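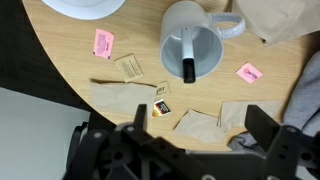
Why does clay go hard for ever when you fire it?

Because the heat changes what the clay is made of. Water that was locked up inside the tiny grains is driven out, the grains start to stick to each other, and after that no amount of rain or washing up will turn it back into mud.

I love this question, and I get asked it a lot, usually by someone with clay up to their elbows. So let's start with the mud itself.

Where clay comes from

Clay used to be rock! Rain, rivers and weak natural acids in the soil slowly break certain rocks down until the bits are so small you couldn't see one without a very powerful microscope. Rivers carry the bits along and drop them wherever the water slows down. The clay I learned on was dug from a bank of the Karnis, a lazy brown river with a lot of bends in it, and it was full of roots and snail shells that all had to be picked out by hand. (I was slow at it. I kept stopping to look at the snails.)

The bits in clay are flat, like teeny plates. When there's water between them they slide over each other, and that's why you can squash clay into a cat or a dinosaur and it stays put. Sand can't do this. Its grains are chunky, so a sandcastle crumbles as soon as it dries.

Drying comes first

Once you've made your cat, you have to wait. And wait. The water between the little plates has to creep out into the air, and as it goes the plates move closer together, so your cat shrinks! If its tail dries much faster than its body, the tail shrinks first and may crack. I put a loose plastic bag over mine to slow everything down.

Dry clay feels hard, and lots of people think it's finished at this point. Try this: drop a bit of dry, unfired clay into a cup of water and watch the edges. They go soft and start to slump, and soon you've got mud again. You can squash it up and make something new.

Into the kiln

A kiln is a very, very hot oven. Your oven at home couldn't do its job, even turned right up, and a kiln is something only grown-ups should touch. The heat goes up slowly to begin with. If there's still dampness inside the clay it can turn to steam, and steam takes up a lot more room than water does, so the pot can burst. I've lost a whole shelf of egg cups that way, all because of one fat one in the middle.

Hotter still, and the water locked inside the grains themselves is pushed out. Then the grains begin to join up where they touch. In the hottest firings some of the clay even melts into a kind of glass, which fills the gaps and glues everything together when it cools.

Don't open the lid early, by the way. At the Bajpai Pottery, where I fire my big pieces, we leave it shut until the next morning, and I'm hopeless at waiting.

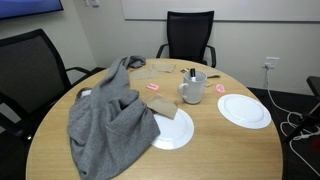
Glaze is the shiny coat on a pot, and it's a sort of glass too. It starts off as powder mixed with water, and it looks like paint or thin custard. In the kiln it melts and spreads over the clay, then sets hard as it cools. Ceramic things turn up in all sorts of everyday jobs, and they don't have to stay in the kitchen: look at the white mug on the table, which has a black marker standing in it. A mug handle, I should tell you, is normally made separately and stuck on with slip, a runny mixture of clay and water. If you don't scratch both parts first, the handle can fall off, and you've got yourself a bowl.

How long does a pot last?

It'll break if you drop it, of course, but the pieces don't rot like wood or rust like iron. Museums have drawers and drawers of them. The one in Murkholm has 938 pieces of pot, and my favourite is a bit of bowl that's 2,000 years old with a thumbprint on the bottom. I put my own thumb up to the glass to compare. Mine's bigger!

The children at Cundov School made 40 thumb pots after they went to see it, and pressed a print into every base.

Make your own thumb pot

Roll a lump of clay into a ball that sits nicely in your hand. Push your thumb into the middle, but stop before it comes out of the other side. Now pinch and turn, pinch and turn, until the wall feels even all the way round. Leave it to dry for at least 2 days, or longer if it's chunky, and then ask a grown-up whether there's a kiln near you that takes small pots. Don't forget to press your thumb into the bottom while it's still soft.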